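The Tray That Tamed the Condiment Shelf

Evanthia Kalogeropoulos owns 27 bottles and jars of sauce, paste and pickle, and until August they lived in one deep cupboard in her kitchen in Firkside. Getting at the vinegar meant lifting out everything in front of it. Twice she bought a second jar of something she already had – three, if you count the mustard.

Her fix is wonderfully plain. She sorted the lot into small groups by how she cooks, and gave each group a shallow plastic tray with a raised rim and low dividers. One for breakfast, one for baking, one for the noodles and quick suppers she makes most evenings. When it's time to cook, the whole tray comes out!
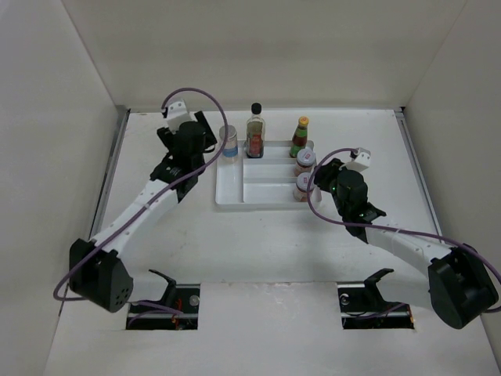
Tall bottle at the back, short jars along the right, and room left in the front compartments.

I love the back-row rule. Tall bottles go at the far side, where they can't hide anything, and the short jars come forward so you can read a lid at a glance. A long compartment down one side takes whatever doesn't fit the pattern, like a wide jar with a label you want facing out.

Her neighbor Stavros Kyriakidis has gone further and trimmed his collection to what three trays will hold (he gave up a chutney he still talks about). Evanthia is looser about it. She likes to leave a gap or two, so a new jar from the market in Postunbridge has somewhere to land.

Measure your shelf before you buy, depth first, and take your tallest bottle along to the store. Wash the trays when the rims get sticky – warm water and dish soap will do it. Evanthia does hers on the same evening she writes her shopping list, with every jar out on the counter where she can see what's running low.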